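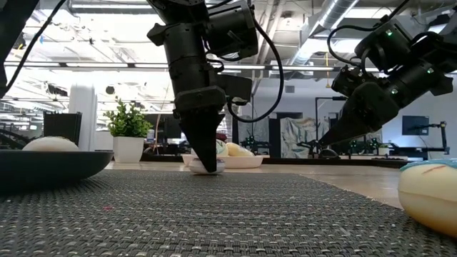

The Baleo woven placemat in speckled grey, with decorated eggs, a navy bowl and a white dish (sold separately; the eggs not at all).

Baleo Woven Placemat, Speckled Grey
Code: 547
Sold in sets of 2 or 4
In stock

A placemat has one job, and most of them find a way out of it. They curl, they slide, they show up every crumb from breakfast until you give in and turn them over. The Baleo lies down and stays down. It is grey, with dark and light threads running through the weave, and it has the sort of texture that forgives toast.

We first bought these for our own table and only put them in the shop when Baldur Brøndum took a set home "to test" and failed to bring it back. He has since paid.

What it goes with
Pale wood, mainly. The grey gives a light tabletop something to lean against, and white crockery looks cleaner next to it than it may deserve. We have also put it under dark blue, which works, and under a brown gravy boat, which didn't, though we blame the gravy boat.

At Easter it comes into its own. Painted eggs are small and round and have a poor sense of direction, and on bare wood they make for the floor. A bit of weave slows them down. For the rest, use a dish with sides. A shallow one will hold a pair of eggs next to each other, and a wider bowl does nicely for a plain white one waiting for somebody to decorate it. Large eggs with a painted band can lie about on their own and be admired.

Care
Shake it out of a window, having first looked out of the window. Wipe with a damp cloth and dry flat. Wet paint should be dabbed at once with cold water. Dry paint should be thought of as part of the pattern. Please don't iron it. Bergþóra Norðdahl ironed hers and would like it known that she had been told.

Ordering
Orders go out within 2 working days. Sets are tied with string and posted flat, so please don't let anyone fold them through your letterbox. Returns are accepted unused, and egg counts as use.

If you are seating 8, order two sets of 4 together and say so in the notes, and we will match them by eye. The weave differs a little from one batch to the next. Most guests will never notice, but there is always an aunt.

Questions we get
Does it come in other colours?
There was a mustard one. It had its admirers, and both of them bought it. Grey is the one we keep.

Can I use it as a pot stand?
No. Put a trivet under anything straight from the oven. The Clisik trivet is on the kitchen page and fits on top with room to spare.

Will it suit a round table?
The long edge will stick out a bit if you push it right to the rim. Pull it in towards the middle and it behaves.

Are the bowl and dish for sale?
The Bella bowls and Arnardóttir dishes we stock have their own pages under Tableware. Sizes and colours are listed there, and they are packed separately from the mats.

Page last updated 21/01/2021. Next delivery of sets of 4 expected in October.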